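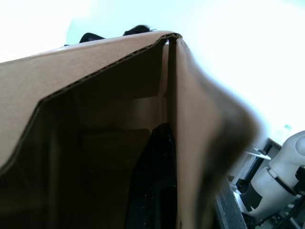
Do you tape the bottom of a moving box once or twice?

Twice along the seam, then once across it. I did the kitchen boxes with a single strip when we left Gilcombe and two of them let go on the stairs.

This time I bought a 100 m roll of tape and 13 boxes, all the same size so they stack. Heavy things go in the small gaps at the bottom, towels on top. Marion Cairns lent me her trolley — it needs to go back before the end of March.

Still to pack are the books and the hall cupboard. I'll do the cupboard first.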